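May, evening

Got the numbers from Nadby this morning. They want 4000 display modules for the new handset, with the first lot due before the end of summer. Teuber was hoping for the whole order and ended up with less than half of it. Sollis took the rest, mostly on price from what I can tell. I read the sheet twice on the train and then put it away.

Spent the rest of the morning on the test report. Out of the last batch, 787 panels went through the brightness check and 2 failed, both with a dim strip along the bottom. I wrote them up and sent them back to Biltby, who do the bonding. No answer yet.

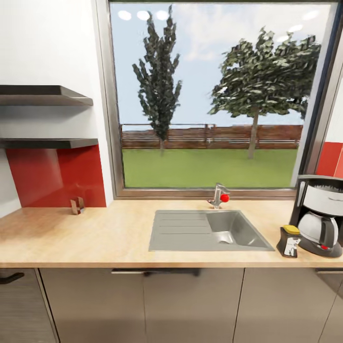 The supply question is still open. Biltby can bond for both makers but they have only one line set up for the curved glass, and changing it over takes most of a shift. I asked for a second line in March and was told to wait. Over lunch I tried the sample phone in the kitchen, on the red knob on the faucet and the lawn outside the window. Red looked fine on the Teuber panel. On the Sollis panel it leaned toward orange, and the green was a bit flat too. I noted it, but color can be tuned later and the price can't.

Afternoon call ran long. Sollis say they can ship 364 modules in the first week if we sign now. Teuber asked for more time - they always do - and offered a small discount on the next model, which doesn't help with this one.

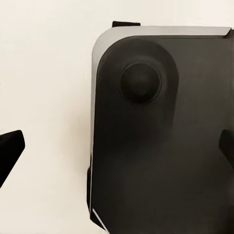 Gray housing, close up, pale rim along the top

Home by seven. Ate leftovers and read over the contract again. The part on late delivery is weak and I will ask for it to be changed before anything gets signed. Need to call Biltby first thing about the two bad panels.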